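Saturday, sim bench, Kemwood scene

Reran the pose randomization with shadows ON this time. 231 episodes, battery + small parts on the beige table, same policy checkpoint as the Zinbridge runs. Wanted to know if the wrist-view grasp predictor falls over once the arm shadows get heavy.

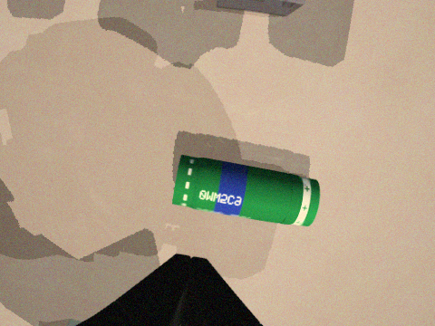
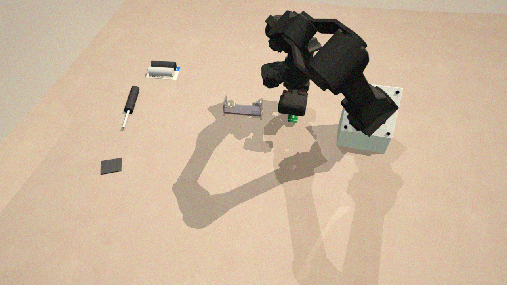 Wrist view first, then the wide one. Shadow edges still pixelated, shadow map res too low?? check before blaming the net.

Result so far: misses went from 3 to 40. Nearly all on yaw, position is fine. Yaw error seems to follow the shadow edge and not the part axis, so its reading the edge as the object. Havent split by part type yet.

Jamie Hebden thinks the comparison is no good until the no-shadow set gets rerun with the same seeds, and would mask the shadows in half the training data before touching the loss. Fair. Seeds were differnt.

- rerun no-shadow, same seeds
- shadow map res x2
- yaw error vs light angle, plot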